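The ceasefire was meant to start at 2 in the morning and at ten to, the guns on the Serrano side were still going. I was in the basement of the customs house with the radio people. Concrete floor, a bucket, one kettle between the lot of us. Captain had his boots off.

"They'll go right up to the minute," he said. "They always do. Nobody wants to carry the shells home."

Nobody laughed. Then it was two, and it did stop, near enough. One more thump from over the river at three minutes past and then a quiet so big you could hear the kettle ticking as it cooled.
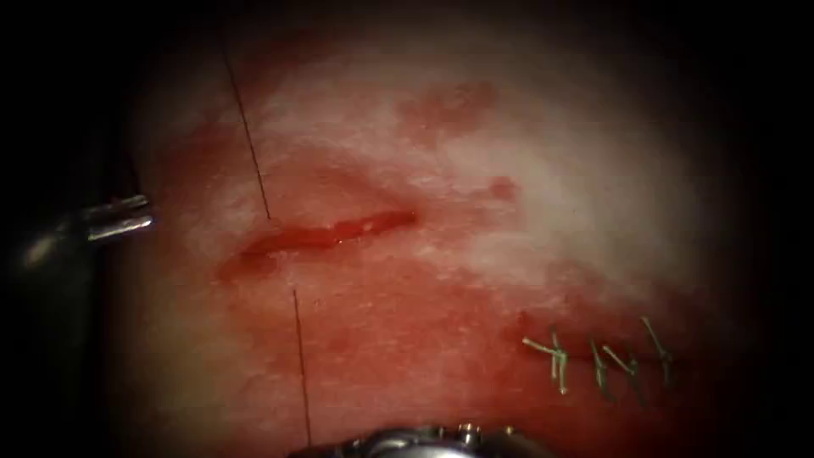 The Quiet at Lusora
Short fiction by Perla Figueroa
Filed under: Stories, November

I'd been sent up from the coast to interpret. Two languages at the table and a third for swearing in. Day rate, paid late, a vest that didn't do up. Mum thought I was teaching English.

First light they put us in the back of a ute and drove us down to the bridge. Mist on the water. Both sides had agreed to send five people to the middle and both sides sent nine. So that was an hour gone, arguing over who'd walk back. I translated the arguing. By the end I was translating "no, you" and "no, you" and my breath was coming out in clouds.

Indrek Baranauskienė was running it for the monitors. Tall, grey parka, a clipboard in a freezer bag. He'd written the terms out by hand overnight because the printer was on the other side of town, and the other side of town wasn't there any more.

"Article one," he read. "All heavy weapons to be withdrawn 25 kilometres from the river."

I said it. Then I said it again the other way.

"Whose kilometres?" said Abundio Medrano.

He was their man. Colonel, or he'd been a colonel, or he'd promoted himself to it. Big coat, wet moustache, very soft voice. I had to lean in to hear him and I think he liked that.

"Everybody's kilometres," said Indrek.

"From which bank?"

And off we went again.

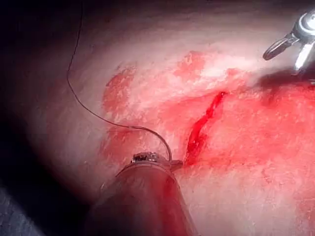 It took until noon to settle the bank. Each side would measure from its own. Somebody should of thought of that at seven, but there you go. A boy came along the bridge with bread in a pillowcase and both delegations ate it standing up, backs to each other, passing the salt behind them without looking. I wanted to write that down. Didn't have a pen. Indrek had the pen.

Article two was prisoners.

This was the one I'd been dreading. They had a list and we had a list — I say we, I wasn't a we, I was paid by the day — and the lists didn't match. Ours said 234. Theirs said 60.

Medrano read ours slowly, moving his thumb down the page. He didn't ask me for help with the names. Names don't need an interpreter.

"These I have," he said, and made small marks. "These I had."

I've thought a lot about that since, whether I should have softened it. In my language the tense is only a puff of air on the end of the verb. You could lose it. You could cough and lose it. Shahram Rostami was beside me, his brother was on the second page, I knew that because he'd shown me a photo of the brother on a jetski, grinning like a dill, thumbs up.

I said it how he'd said it. These I have. These I had.

Shahram took the list back and folded it in four and put it inside his jacket. He zipped the jacket. He asked, very polite, if there was any more bread.

Then a truck backfired on the far bank and everyone on the bridge went down. Flat. Eighteen grown adults on the boards with their arms over their heads, and me with my face against Medrano's coat, which smelled of diesel and oranges. He had his hand on the back of my neck, pushing me down. Not hard. The way you'd hold a kid under an awning out of the rain.

We lay there. No second bang. Somebody over the other side started yelling out sorry, sorry, it's the truck, it's only the bloody truck, and I lay there with my cheek on a brass button and translated it, quite loud, to the planks.

People got up one at a time. Brushed their knees. Medrano found his hat.

"Article three," said Indrek. His clipboard had gone in the river. He did the rest from memory.

Three was the road to Tinance, open to civilians in daylight. Four was the pumping station. Five was the wounded, and five went through without a word from either side, first thing all day. They just nodded. Indrek looked so surprised he lost his place.

It was getting dark by the signing. There was no table so they used the bonnet of the ute, still warm, and the ink went a bit runny. Medrano signed with his left hand. He'd been keeping the right one in his pocket all day and I'd decided it was a pistol. It wasn't. It was bandaged to the wrist, fat as a boxing glove, and he saw me looking and put it away again.

"Tell him," he said, and tipped his head at Shahram. "Tell him I'll look again. The list. There's a school we used, up the valley. The book there wasn't kept properly. I will look agian myself."

I turned round to tell him. Shahram was already walking back along the bridge with his collar up. I went after him. It's a long bridge, longer with a vest banging on your hips, and I caught him at the sandbags and told him, word for word, with the tense exactly right.

He thought about it.

"Do you believe him?"

Not my job, that. They tell you in the training, two days in a motel conference room with scones. You're a window. You don't believe things. You don't have a face.

"He pushed my head down," I said. "When the truck went."

Which wasn't an answer, but he seemed to take it as one. He got out the list and unfolded it and smoothed it on the sandbag. Put it back. We stood there and watched the lights come on across the river, not many, a few windows, the first ones anybody had dared to leave uncovered since autumn. One. Then a bit of a wait. Then a couple more up the hill.

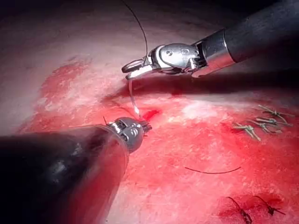
Wenceslao Mendoza wrote in to say the bread was the bit that got him, the salt going round behind their backs, and that he'd have ended it there on the bridge and left the sandbags out. He also wanted to know whether the brother was at the school.

I don't know, Wenceslao. I stopped where she stopped knowing. There's a longer draft where she goes up the valley with Medrano and I binned it, it was all driving. Might have another go over summer.

Couple of others asked about the truck. Yes, it's only a truck. Next one's called Drititeck and it's set on a ferry, should be up by the end of the month if the kids let me near the computer.

— P.F.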